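Waltthorpe Open, qualifying draw changes

npappas
Has anyone read the new entry rules? Qualifying goes from 80 players to 40, and the cutoff last year was a ranking of 1402. My doubles partner got in at 1088 and still had to play three rounds.

baseline_noemi
I like it. Two days of qualifying on four courts was too much. Half the matches finished under lights.

clydeo
Disagree. Those early rounds are the only chance local players get against anyone ranked. Cut them and you have a main draw with the same names every year.
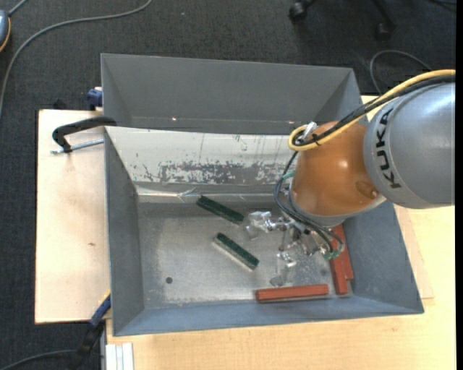

VILLANUEVA, December 16, 2019
Organizers of the Waltthorpe Open said the qualifying field will be reduced to 40 for the April event. Wild cards will stay at four. Entries close three weeks before the first round.

clydeo
Pasted the notice so we are all reading the same thing. Nothing in it about doubles.

npappas
Doubles sign-in is on site, same as before. I called and asked.

baseline_noemi
Four wild cards is plenty for locals. Win the club event and you get one.

clydeo
One of them goes to the club winner. The other three go to whoever the director picks.

s_kozan
Does the ranking count on the day entries close or the day play starts? I have a tournament in between.

npappas
Day entries close.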